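Packaging and Dispatch, Level 2
Unit 5: Corrugated cases - storage, erecting and closing
Handout to accompany the practical session
Tutor: Prys Hughes

Read this before you come to the practical. Bring it with you, as the table exercise at the end refers back to it. You will need safety shoes and a pen. Gloves are provided but you may bring your own if they fit well.

5.1 Terms used in this unit

Board. The corrugated sheet a case is made from. Single wall board has one fluted layer between two flat liners. Double wall has two fluted layers and three liners.

Flute. The wavy paper in the middle. Looked at from a cut edge it shows as a row of small arches.

Blank. A case that has been cut, creased and joined but is still flat. Some people on the floor call these flats. Either word will do in your written work, but use the same one all the way through.

Manufacturer's joint. The glued, taped or stitched seam where the two ends of the blank are joined to make a tube. It is always done before the blanks reach us.

Flaps. A standard case has four at the top and four at the bottom. The outer pair (usually the long ones) meet in the middle. The inner pair normally do not meet, and this is not a fault.

Score. The crease a panel or flap folds along.

5.2 How blanks arrive and how they are kept

Blanks come from the supplier in strapped bundles, stacked flat. The straps keep the edges square and stop the sheets sliding over one another. Leave the straps on until the bundle is wanted at the table. A bundle that has been opened and put back spreads at the edges, and the outer sheets get bent corners.

Cut straps with the safety cutter and never with a packing knife. Stand to one side of the strap, hold it down with your free hand on the side nearest you, and cut away from yourself. Straps are under tension and the loose end can jump. Put the cut strap straight into the strap bin. Loose strapping on the floor is the most common cause of trips recorded in the Vekthorpe training area.

When building a stack:
Keep bundles of the same footprint together.
Put the larger bundles at the bottom.
Line up the edges on at least two sides.
Do not stack on a damp floor. Use a pallet or a slip board.
Stop and rebuild if the stack begins to lean. Do not push it back with your shoulder.

Board takes up moisture from the air. Damp board feels soft at the scores and loses a good deal of its stacking strength, though it may look no different. In July last year a group had to set aside 187 blanks which had been kept against the roller door. Store bundles away from outside walls and doors where there is any choice, and use the oldest first.

5.3 The work table

The table should be at a height where your forearms are level when your hands are on top of a part-built case. For small cases this means a higher table than for large ones. Oratile Le Roux will show you how to adjust the benches. Clear the surface before you start. Tape ends, staples and scraps of board under a case will stop it sitting flat and can mark the outside.

Keep the blanks within reach so that you are not twisting from the waist for each one. Working with the stock directly behind the table saves walking, but leave enough room for the flaps to open.
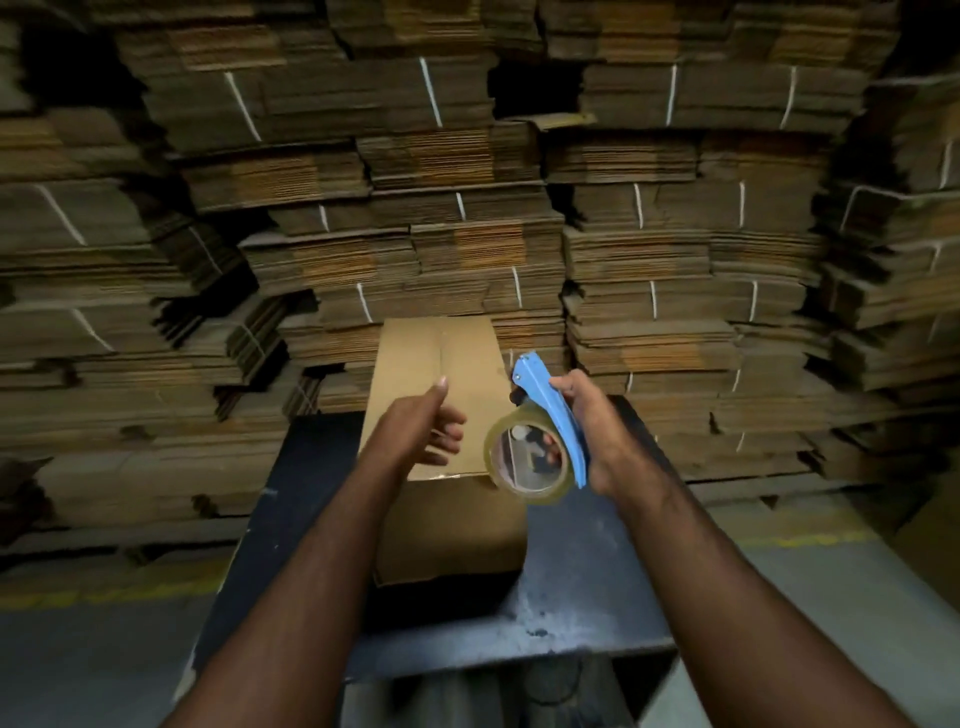

Fig. 1. Plain case on the table, upper flap up against the strapped stacks behind.

5.4 Erecting a case by hand

Step 1. Take one blank from the top of the open bundle. Check the joint with your thumb along its full length. Reject it if the joint lifts.

Step 2. Hold the blank upright and push the two opposite corners towards each other until it opens into a square tube. New board can be stiff. Work the scores open gently and do not force one corner ahead of the other.

Step 3. Turn the tube so that the bottom flaps face you. Fold in the two inner flaps, then the two outer flaps.

Step 4. Hold the outer flaps closed with a flat hand and check the gap where they meet. They should meet along the whole length or leave a gap of no more than 2 mm. A gap that is wider at one end means the case is out of square. Open it and start step 3 again.

Step 5. Tape along the centre seam, running the tape down each end panel. Press the tape down with the palm from the middle outwards.

Step 6. Turn the case over and stand it on its base. Fold the top flaps outwards so they are clear of the opening.

Hand position. Support panels and flaps with the flat of the fingers. Gripping a flap by its corner will crease the board across the flutes, and that crease stays weak. Keep fingertips off raw edges as you slide a blank out, because board edges cut skin easily.

5.5 Loading and closing

The training cases are 520 mm long on the outside. Put heavier items in first and keep the load level. Fill spaces so that nothing moves when the case is tilted gently. Overfilled cases bulge at the top and will not stack. Underfilled cases are crushed by the case above.

Close in the same order as the base: inner flaps, then outer, then tape. If the outer flaps spring up, take something out. Extra tape is not a remedy.

5.6 Common faults

Case leans to one side: erected out of square, see step 4.
Flap tears at the score: board too dry, or the flap folded back too sharply.
Tape lifts: dust on the board, or the tape not pressed down.
Sides bow outwards: overfilled, or damp board.

5.7 Table exercise

Work in pairs. One person erects and closes while the other checks each case against 5.6, then change over. Record faults on the sheet and initial it. Hand sheets to Kumudini Kanagaratnam before you leave.

Written task: explain in your own words why bundles are kept strapped until needed, and what you would do on finding a leaning stack. Half a page is enough. Due May 14, 2025.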